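Häufige Fragen zu unserem Kurs »Besser schlafen ohne Grübeln«

Stand: 25. September 2021

Liebe Interessierte, in den vergangenen Wochen haben uns so viele Mails und Anrufe zum neuen Schlafkurs im Gesundheitshaus Nesten erreicht, dass wir mit dem Antworten kaum hinterhergekommen sind (bitte verzeihen Sie, falls Sie etwas länger warten mussten!). Die Fragen, die uns am häufigsten gestellt werden, haben wir deshalb einmal zusammengetragen. Wenn Ihre nicht dabei ist, schreiben Sie uns trotzdem gern, wir lesen wirklich jede Nachricht.

Für wen ist der Kurs gedacht?

Für alle Erwachsenen, die abends schlecht zur Ruhe kommen, nachts lange wach liegen oder morgens viel zu früh aufwachen und dann nicht mehr einschlafen können. Manche plagen sich schon seit Jahren damit, andere erst seit einem Umzug, einem Stellenwechsel oder der Geburt eines Kindes, und beides ist bei uns gut aufgehoben. Vorkenntnisse brauchen Sie keine.

Muss ich vorher zum Arzt?

Wenn Sie schon lange schlecht schlafen, würden wir Ihnen das sehr ans Herz legen. Hinter Schlafproblemen kann auch einmal etwas Körperliches stecken, zum Beispiel die Schilddrüse, unruhige Beine oder Atemaussetzer in der Nacht, und das gehört in der Praxis abgeklärt. Sagt Ihnen jemand, dass Sie laut schnarchen und dabei Atempausen machen, dann lassen Sie das bitte zuerst untersuchen. Eine Überweisung für den Kurs ist nicht nötig.

Ich nehme Schlaftabletten. Darf ich trotzdem mitmachen?

Ja, natürlich. Bitte setzen Sie aber nichts auf eigene Faust ab, auch dann nicht, wenn Sie nach den ersten Abenden schon besser schlafen und vor lauter Freude am liebsten die ganze Packung wegwerfen möchten. Besprechen Sie jede Änderung mit der Ärztin oder dem Arzt, von dem Sie das Mittel bekommen haben. Wir dürfen und wollen dazu nichts empfehlen.

Was machen wir an den Abenden?

Wir beginnen immer mit einer kurzen Runde, in der jede und jeder erzählen darf, wie die Woche war, aber niemand muss. Danach gibt es einen Teil zum Zuhören, etwa über die innere Uhr, über Licht am Abend oder darüber, warum das Bett kein guter Ort zum Nachdenken ist, und anschließend üben wir zusammen. Meist ist das eine Atemübung oder die Muskelentspannung, bei der man nacheinander einzelne Muskelgruppen anspannt und wieder loslässt.

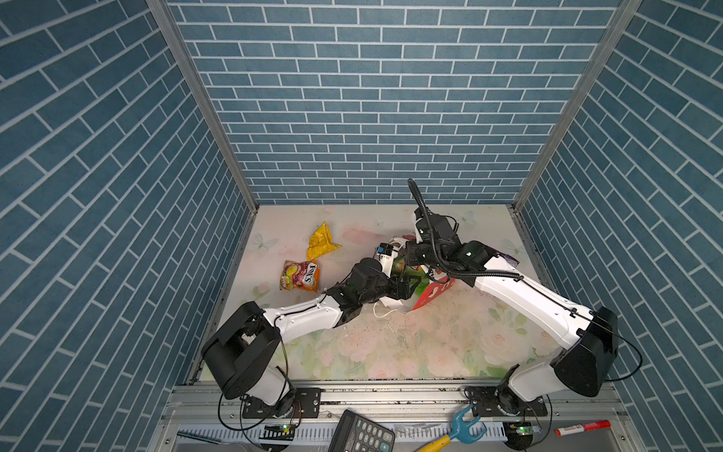

Zu Hause geht es dann mit dem Schlaftagebuch weiter, das Sie am ersten Abend von uns bekommen. Jeden Morgen tragen Sie kurz ein, wann Sie ins Bett gegangen sind, wie lange Sie Ihrem Gefühl nach wach waren und wie Sie sich beim Aufstehen fühlen. Bitte schauen Sie dafür nachts nicht auf den Wecker! Es kommt auf die Minute nicht an, und das ständige Nachrechnen, wie viele Stunden noch bleiben, hält die meisten von uns erst recht wach.

Wer leitet den Kurs?

Hooman Hassanpour, den viele von Ihnen schon aus unseren Rückenkursen kennen. Er hat lange in der Klinik Rathjen mit Patientinnen und Patienten gearbeitet, die schlecht schliefen, und bringt von dort eine Engelsgeduld und sehr viele Übungen mit.

Was kostet die Teilnahme, und zahlt die Kasse etwas dazu?

Der gesamte Kurs kostet 162 Euro, Tagebuch und Übungsblätter sind darin enthalten. Ob Ihre Krankenkasse einen Teil übernimmt, fragen Sie am besten vor der Anmeldung dort nach, das wird leider sehr unterschiedlich gehandhabt. Eine Teilnahmebescheinigung stellen wir Ihnen am Ende gern aus.

Was soll ich mitbringen?

Bequeme Kleidung, warme Socken und, wenn Sie mögen, eine eigene Decke. Matten haben wir da. Wer nicht gut auf dem Boden liegen kann, macht alle Übungen im Sitzen mit.

Ich habe einen Abend verpasst. Was nun?

Das ist überhaupt kein Drama. Die Übungsblätter heben wir für Sie auf, und Herr Hassanpour fasst Ihnen vor der nächsten Stunde gern zusammen, was Sie versäumt haben. Fehlen Sie länger, etwa wegen Krankheit, finden wir meist einen Platz im Folgekurs.

Wie finde ich Sie, und wo melde ich mich an?

Wir sitzen im Gollanell-Hof, Raum 313, der Aufzug ist gleich links hinter dem Eingang. Parken können Sie abends auf dem Hof der Firma Gadico gegenüber. Anmelden können Sie sich telefonisch, per Mail oder persönlich am Empfang. Sollte der Kurs schon voll sein, setzen wir Sie gern auf die Warteliste und melden uns, sobald jemand abspringt.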